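Community Help > Housing and Shelter > Starting a program

Can a small house take referrals before the county agreement is signed?

Posted by Ona Dambrauskienė

Good evening to all. I am helping to open a small house for women who leave a shelter and are not yet ready for their own lease. It will have 4 bedrooms, a common kitchen and one office. We are in Prekordale, and the building was given to us on a long lease by the Šimkus family, who had a bakery downstairs for many years.

Our problem is the order of the steps. The county housing office wants to see that we are "operating" before it signs the referral agreement. But the referral agreement is what pays the night worker, and without a night worker I do not want to operate. I have asked two times by email and one time by telephone, and I received three different explanations.

We have money from local donations for the first weeks. The rooms are painted, the beds are built, and the bathroom shelves are filled. The fire inspection is passed. The second inspection, for occupancy, is on Thursday. 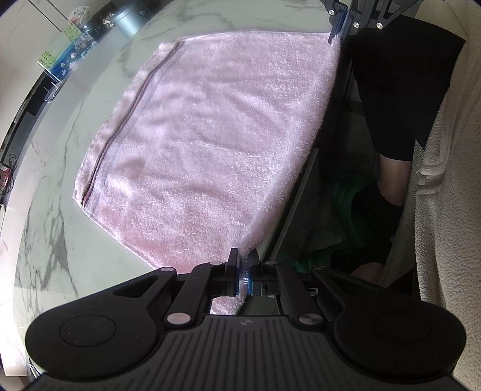

I also do not understand what kind of paper the women should sign. One person told me that it must be a normal lease, because otherwise they can be put out without notice, and I agree that this would be wrong. Another person told me that with a normal lease we cannot be a "transitional" program any more, and the county will move us to a different list. The form we have from them is number 922 and it has 34 pages, and the word "lease" is in it many times, but I did not find a definition.

So my two questions are these. Can we accept two or three women now, privately, from the shelter we know, and would this count as operating? And what agreement do we give them? I am not a lawyer and my English for legal things is slow, so I will be thankful for simple words.

Thank you for reading such a long message.

3 replies
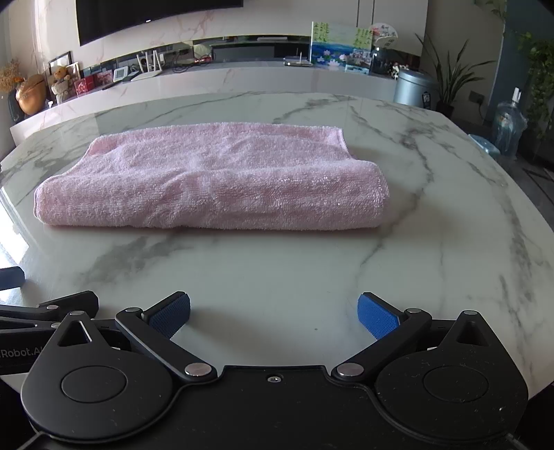
belleyroad wrote that a house near Urncombe was in the same position and started with private placements, and the county accepted it. They opened with two women who came straight from the shelter. The shelter wrote a short letter for each one with the move-in date and the name of the case worker, and the county took those letters as proof of operating. Ask your contact for the answer in writing before you do the same, though. Ours changed desks in November and the new person wanted everything again.

On the night worker: is it required by your county, or is it your own rule? In Urncombe they had an on-call phone for the first stage and staff on site later. I am not saying you should do that. It depends who is moving in, and you know them better than we do.

Reply from Tess M.

just get the lease. dont overthink it. my sister was in a program with no lease and they gave her one day to pack. any paper is better than no paper

Reply from Harrow_legal_help

Two separate things are being mixed together here, so I will try to pull them apart. I do intake at a legal aid office in another state, so please check all of this locally.

First, "transitional" usually describes how long a person may stay and what services come with the room. It does not always decide what paper they sign. Many transitional programs use a written occupancy agreement or a lease with a fixed end date. Which one you are allowed to use, and what notice you must give, comes from your state's landlord and tenant law as well as from the funder. In some places a resident gets tenant protections after a certain time even if the paper says "guest" or "participant" at the top. Do not copy an agreement from another state.

Second, do not move anybody in before the occupancy inspection is done and you have the certificate in your hand. A passed fire inspection is not the same thing. If something goes wrong in between, your insurance may refuse to pay. Call the insurer too and tell them exactly how the house will be used.

For the form, write to the county and ask: "Please tell me which section defines the resident agreement, and send me a sample that you have approved." They nearly always have a sample. Your local legal aid office may also read the draft for free if you tell them it is for a nonprofit house.

Comment from Ona Dambrauskienė

Thank you, this is very useful. To belleyroad – the night worker is our own rule, not the county's. I did not know that these can be separated, and I will bring it to our next meeting. I wish to keep it if we can, because two of the women asked for it themselves.

I wrote to the county this morning with the sentence about the sample. They answered after lunch that the definition is on page 44 of a different document, which they did not attach. I have asked for it again.

If anybody has the name of the person in Belley who does the agreements there, please send me a message. I would like to see how theirs is written, even if I cannot use it.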